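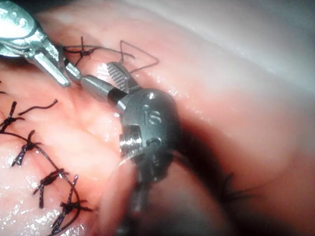
## Right gripper lets go mid-throw: anyone else on the Losden controller?

**skosonstead_bench**

Suture pad practice, interrupted stitches, silver instrument on the left and the dark one on the right. Twice this month the right jaw has opened on its own while holding thread. No alarm, no fault code, log says "closed" the whole time. The vendor wants me to believe it's thread slip. I don't.

Controller is the Losden, firmware 4. The instrument had 300 cycles on it when it first happened.

**tug_test**

Slip is more likely than you think. Those ridges are fine and thread gets shiny with handling. Have you swapped the thread?

**skosonstead_bench**

Yes. Same result. And slip doesn't move the jaw. I was looking straight at it.

**oddbolt**

Looking at it isn't measuring it. Sorry, but half the "it opened by itself" posts on here end with someone's foot on the clutch pedal.

**skosonstead_bench**

Pedal was unplugged the second time.

**fenwater**

We had this at Boladar. The log records what the controller asked for. It doesn't record where the jaw is, so "closed" in there means very little. Ours was cable stretch at 495 cycles and the vendor blamed thread as well.

**oddbolt**

One site, one instrument. I'd want more than that before binning a set.

**fenwater**

Didn't say bin it. Said stop trusting the log.

**tug_test**

Try the MacLeod check: clamp a feeler strip, hold for 2 minutes, pull gently at the end. If the grip has gone soft you'll feel it. I still say thread, for the record.

**skosonstead_bench**

Done it on both. Left held. Right let the strip go before time was up, and the log still says closed.

**tug_test**

Fair enough, that isn't thread.

**oddbolt**

Could still be the motor side. Put the right instrument on the left arm and run it again before you accuse the cable.

**skosonstead_bench**

Will do tomorrow. It stays off anything except the pad until then — and I've asked the vendor in writing what "closed" is supposed to mean.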